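Ticket 3082 — Melstead break room, table and utensil restock
Opened by: Hanna Adamczyk
Status: waiting on supplier

Problem: Movora order 402 listed 16 pairs of chopsticks in dark brown. The bag holds sticks in two different browns. Requester wants to know which are correct before the rest are put out. 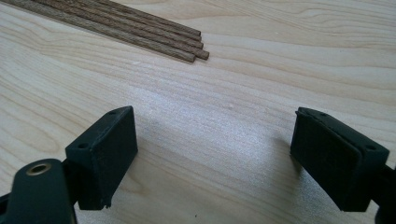

The order sheet gives only a color name and no length, so the sheet can't settle it. Checked by eye against the catalog card. The thin rods on the table are a medium brown with a reddish cast and flat-cut ends — the card shows a tapered tip. Marked as suspect. Sorted the remainder by tip shape, then by color.

Update, F. Mendoza: Lacroix stocks a plain dowel in a similar shade. Possible mix-up at packing. Asked Movora for the pick list.
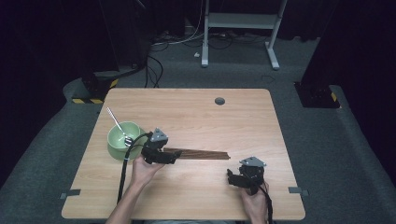
Bowls and spoons from the same order match the sheet, no action there. Replacement chopsticks requested, credit refused until the suspect rods go back. Return label pending.

Shares: 16 | Comments: 2

dorkineck: Same thing with our July order. They swapped it in the end.
fmendoza: Which depot?

Related tickets
Cable grommet cap, size query
Tape residue on table edge
Spoon count short, Melstead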